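January
By Nele Kramer
3 min read

Four months with the Dumenville open shelf

I put off buying shelves for so long that the stuff in my workroom had started living on the windowsill. Then Ozan Değirmenci got the Dumenville for his place and kept going on about it, so I went over on a Sunday to look at one properly. I ordered mine that evening — and I'm so glad I did!

It's a plain white metal unit. The uprights are perforated all the way along, so you can set each shelf wherever you like, and move it again when you change your mind (I've moved mine twice). Putting it together took me 55 minutes on my own, with a break to find my slippers.

What I love most is how it looks against brick. I was worried that white metal would feel like a stockroom, but next to a reddish-brown wall it's bright and kind of cheerful. Water bottles and other small things go up on the shelves, which leaves the table for a cup and whatever I'm working on.

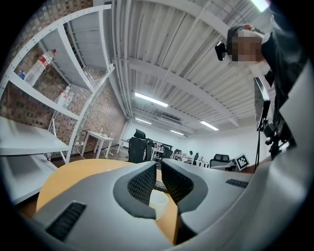 What could be better

The instructions are two drawings and a lot of optimism. Sort the hardware before you start, and leave everything a bit loose until the last shelf is in.

Open shelves also show dust, and a cable running down the wall behind them stays in plain sight. I may get clips for mine.

Would I buy it again?

Yes, in a heartbeat. I paid 346 for the tall version, delivery included, and it hasn't wobbled once, even with paper stacked on the bottom shelf. I'm already measuring the hallway for a second one.

Related
Parsa desk lamp: a year later
Helbridge stacking crates, reviewed by Indrek Bite
Choosing a table for a small workroom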